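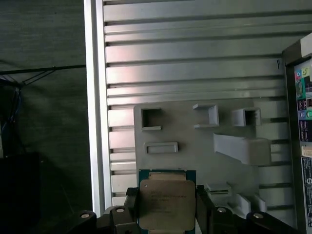 Recording demonstrations by remote control is sold as the easy part of robot learning. You move a hand controller, the arm copies you, the software saves everything, and later the robot does it alone. I have been skeptical of that last step for a long time, and small, stiff parts are where my doubts are strongest. Take a processor going into a desktop case. The chip is held upright by its left and right edges, one pad on each side, and behind it there are slots, raised frames and a sloping bracket, all nearly the same gray. A person at the controls can sort that out. Whether a policy trained on your recordings can is a separate matter, and the steps below are meant to give it a fair chance.

Before you start

Use a dead processor and a scrap case. You will drop things. Bolt down the case or clamp it, then leave it alone until you have finished a batch. Check that the wrist camera can see both finger pads and the part between them. If you find yourself leaning over to look at the real case, stop. You are using information the robot won't have, and the recording will look fine while teaching it very little.

Step 1. Set the grip limit first

Close the fingers on the chip by hand-jogging, at the lowest force that holds it. Save that as the upper limit. The Kanura controller we use has a default meant for boxes and I would not trust it with anything thin.

Step 2. Pick one approach and stay with it

Delia Durán and I recorded the same task on the same bench and came in from different sides. Each set was clean. Mixed together, they gave us an arm that hovered in between and went nowhere. Agree on a path before anybody touches the controls.

Step 3. Slow down near contact, but don't stop

Long pauses get learned too. If you need to think, think before you press record. Trim the idle time at both ends.

Step 4. Keep some recoveries

Vumido's setup guide tells you to delete any run with a mistake. I disagree. Keep the ones where you drifted off, backed up and corrected. Throw out the ones where you forced the part in.

Step 5. Test early

We recorded 44 runs before our first test, and that was too many to redo when the camera mount turned out to be loose. Do a handful, train something rough, watch it fail, then go on.

Step 6. Move the case

Shift it a little and turn it a little between batches. If success drops off sharply, the robot has memorized a position. Most of the demo videos I've seen never try this, so I don't give them much weight.

Updated 10/04/2022: grip limit moved to step 1.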